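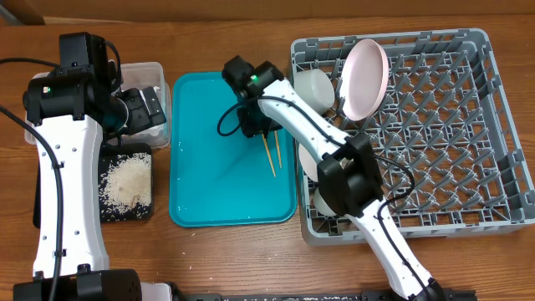 Claims that picture posts draw more engagement than plain text are repeated so often in the trade press that they are rarely checked, and most of them rest on a step that gets very little attention, the topic label. Before anyone can say that "technology posts" beat "home posts," someone or something has to decide which is which. Consider Figure 2. Two robot arms are working space enough for one coder to write "technology" and move on. A second coder, told to look at the setting as well, has a warm wooden tabletop and a clear plastic storage container to deal with, and may pick "home" without breaking any rule in the code book. Both labels are defensible, and a study that reports only the final one has thrown the disagreement away. We think much of what is reported as a difference between topics starts right there.

The problem would matter less if labels were used only for sorting. In the Alto reports, which many of the marketing papers we read take as their source, they are used to rank. Each post gets a single topic, each topic gets an average engagement score, and the topics are then set out in a table from best to worst. The table is easy to read and easy to quote. It also hides the fact that a handful of very popular posts can lift a whole category, so that moving a few of them from one label to another would change the order. Alto does not publish its posts, and we could not test this on its own data.

We could test it on ours. The Pitthorpe sample was drawn from public pages run by small businesses, clubs and local groups, and every post in it includes at least one image. From that sample we took 50 posts that our first coder had marked as hard to place and gave them to a second coder, who saw the image and the text but not the first label. We do not report an agreement score for this set. The posts were chosen for being hard, so a low score would prove little, and a high one would mostly show that the coders had been trained in the same room. What interested us was how the ranking behaved when one set of labels was swapped for the other. With the first coder's labels, "technology" came out on top. With the second coder's, it fell below "home" and "food," and the posts themselves had not changed at all.

It could be said that this is a small group of awkward cases and that the easy ones would wash out the effect. Perhaps so. But the easy cases in our sample were also the quiet ones. Posts with an obvious topic - a plate of food, a dog, a sale sign - tended to collect a few likes and stop. The posts that were shared widely were more often the mixed ones, and mixed posts are where labels are weakest. We would not build a theory on this pattern, given how the sample was drawn, but it does count against the idea that errors in labeling are harmless noise spread evenly across the data.

Automated labels are sometimes offered as the cure. We ran the same set through the Clillau tagger, which returns up to 6 tags per image, and kept only the top tag, as most published studies do. The tagger is consistent in the narrow sense that it gives the same answer when asked again. We do not see why that should be taken as a sign that the answer is right. In several cases the top tag named the surface or the background, and the subject of the post appeared further down the list or was missing. The Ghorbani guidelines, which are often cited in support of the top-tag rule, recommend it for storage and search. They say nothing about ranking topics by engagement, and citing them for that purpose seems to us a stretch.

There is also the question of what engagement is supposed to measure. A comment that says "lovely" and a comment that complains about the price count the same in every source we used. Shares made in anger count as shares. Some authors treat this as a small flaw to be noted in the limits section and then leave it alone. For our part, we doubt that the word should be used in a heading until the counts behind it have been split by kind.

For the rest of this paper we therefore keep all labels given to a post, report results separately for each coder, and treat any ranking that does not survive the swap as no ranking. The cost is that several of our tables have no clear winner.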